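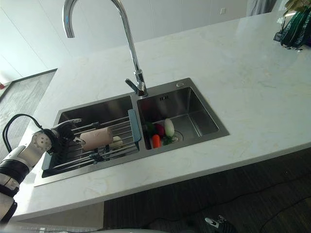 Katherine Correa took the 106 bus out of Gulthorpe with 300 pounds in an envelope. Her uncle's boat was moored at Stukthorpe, and Ottavio D'Amico wanted it gone by June.

"You're short," he said. "We agreed 390."

"I'll bring the 90 next week."

He looked at the river for a while.
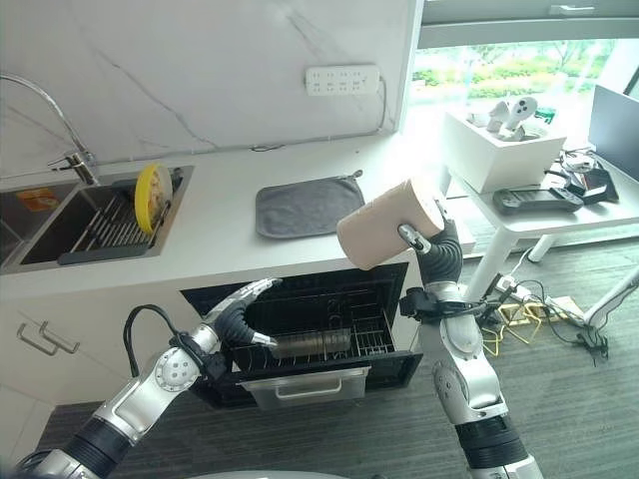 A pale cup, held above the counter.

"Your uncle never paid me either," he said – but he gave her the key. She slept aboard that night and heard the rain start before three.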